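Window drafts, and what to do before the cold sets in
Nov 18, 2022

Quick one this month, the printer wants copy by noon.

Lots of you wrote in after the last issue about drafty windows. 15 emails, most of them asking the same thing: do I have to replace the whole window? Usualy no. Start small.

First, find the leak. Damp hand, slow pass along the sill and up both sides. Or a strip of tissue taped to a pencil, held near the edge. If it flutters, mark the spot with painter's tape and keep going. Do it on a windy day or you'll miss half of them.

Then caulk. Old caulk out first, all of it, don't go over the top. Clean, let it dry, run the bead, smooth it once and leave it alone. For the parts that open, foam or rubber strip. Foam is cheap and gets tired in a couple of winters. Rubber lasts.

Kitchens are the ones people skip. Nobody wants to lean over the sink with a caulk gun. Do it anyway, the joint under the sill is a favorite spot for drafts and you stand right there doing dishes.

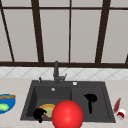
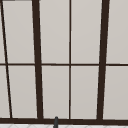

Big windows with dark brown bars and pale gray panes.

Soledad Kasprzak over on the Harkora side did her whole house last March. 7 windows, one weekend, two sore knees. Her tip is to warm the caulk tube indoors overnight so it comes out even. She also says buy one more tube than you think, and she is right, I ran out halfway down the stairs window and the store was shut.

Film kits: fine for renters. Double-sided tape, plastic, hair dryer. Wipe the trim with rubbing alcohol first or the tape lets go by New Year. You won't be able to open the window til spring so pick wich ones carefully.

The Clarkholm tool library has caulk guns and two long ladders to lend. Bring your card. Ladders go out for three days, no extensions, there is a list.

Group order for rubber strip is still open. We have nearly 294 feet spoken for so far. Put your name and length on the sheet by the door, or reply to this email. Measure twice please, last year was a mess.

Next issue: doors, and the great mail slot argument.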